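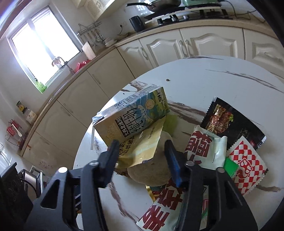
From: Zyanya Quintero
To: Membridge Pantry list
Date: March 11, 2022
Subject: Re: snack table, proposed sorting rules

Rigoberto Hinojosa wrote:

> Hi all,
>
> I spent my lunch on the snack table again. It is the same every
> week. People tip out whatever they brought and it sits in one
> heap, bread, milk, crackers, spicy things, all leaning on each
> other. I'd like us to try the Kovthorpe method, which my sister's
> office uses. Four zones: drinks, baked, salty, spicy. Each zone
> gets a tray. Anything opened goes in a clip-top box with the
> date on it. Anything with no zone goes home with whoever
> brought it.
>
> Becerra Supply has a set of trays and boxes for $118 and I think
> we should just get it. We have the money. It would take five
> minutes a day to keep up and the table would look like someone
> cares about it.
>
> Rigoberto

Rigoberto, I read this twice and I'm still not sold. Let me go through it.

First, the heap. I agree there is a heap. I'm less sure it's a problem. When I want something I look at the pile, I move two packets and I have it. The last time we had zones (the Lositz baskets, for those who were here in November) I spent more time working out which basket a thing belonged in than I ever spent digging. Are seaweed crisps salty or spicy if the bag has a chili on it? We had a thread on that. It ran to 38 messages and I wrote 13 of them, so I'm not proud of it, but I haven't forgotten it either.

Second, the table is round. Four trays are rectangles. Has anyone measured? The Becerra page gives the tray sizes, and by my arithmetic four of them either hang over the edge or meet in the middle with no room left for a person to put down a cup. I like that table. The marble pattern is the nicest thing in the kitchen and I'd rather not cover it with gray plastic.

Third, milk. You have it under drinks, fine, but the small cartons of 纯牛奶 are the ones that come with the straw stuck on the side, and people take one together with a bun. That's breakfast for at least three of us. Put the buns on one tray and the milk at the far side and you've separated the only two things on the table that get eaten together. I would put them next to each other and skip the theory.

Where I do agree with you is the opened bags. A foil bag with the top torn off should not be lying on top of the bread. Crumbs and chili oil get everywhere, and a bun with no wrapper of its own picks up whatever is next to it. I'll go further than you and say unwrapped bread should never be in the pile in the first place. Give it a plate, or a bowl with a cloth. We own plates.

But dates on boxes? Who is going to write them? Your five minutes a day sounds very reasonable until you ask whose five minutes. With the Lositz baskets it was yours for two weeks, then mine for one, then it stopped, and the baskets are now on top of the fridge holding batteries. I don't see what is different about the Kovthorpe version except the name and the price. If your sister's office really does keep it going, I'd like to know how many people they have and whether one of them is paid to do it.

On "we have the money": we have $966 in the kitchen fund, and the kettle is leaking at the base. I'd fix that before I bought trays.

"Goes home with whoever brought it" I would drop completely. Half of what's on the table was somebody's present to everyone else. People bring packets back from trips and put them out because they can't finish them alone. I don't want to hand one back with a note saying it has no zone.

So what I'd try for a month, at no cost:

Bread on a plate, covered.
Milk cartons beside it, standing up.
Sealed packets anywhere they like.
Opened packets get a clothespin. I have a bag of them at home and will bring them in.
Whoever finishes a packet throws it out, and wipes the table if they left anything on it.

If the table still bothers people after that, I'll listen to the tray argument again, with measurements. Please include the height of the boxes too. The Becerra photo has them stacked three high and I want to know if anyone can see over them.

One practical question for the list. Is anybody allergic to something we should be keeping apart? I've never seen it asked, and it would be a better reason for sorting than any in Rigoberto's message. Write to me directly if you'd prefer not to post it.

Zyanya

--
Membridge Pantry list
To leave the list, send a blank message with "leave" as the subject.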